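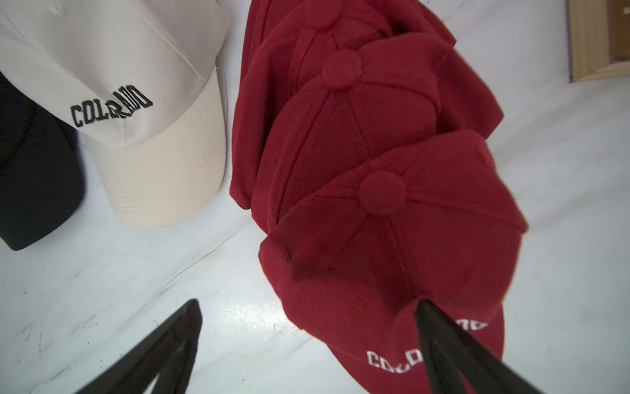 Baseball caps on a white table, a deep red one nearest

Can a club sack its coach in the middle of a season?

Rosine Roussel
I follow Romness, who play in our regional football league. The coach signed for two years in August and the board is now said to want him out after a bad run. Does the club have to pay the rest of his contract? Our last home gate was 163, so I can't see where the money would come from. A season ticket is 200 and I don't want it to go on a pay-off.

Athina Spanos
It depends on the contract. Most fixed-term deals have a clause that lets either side end it early with notice, often one to three months. If there is no such clause, he could claim what is left, less whatever he earns in a new job. Clubs usually settle for a smaller sum. When Harawira let their coach go we paid him 2385 and he signed a letter saying that was the end of it. Ask at the members' meeting whether there is a notice clause. They may not show you the contract but they should answer that.

Nollumska
Should have gone weeks ago. He plays three at the back with no full-backs.

Rosine Roussel
Thanks Athina. The meeting is on Sat 1 December, before the Stetano match, so I will ask then.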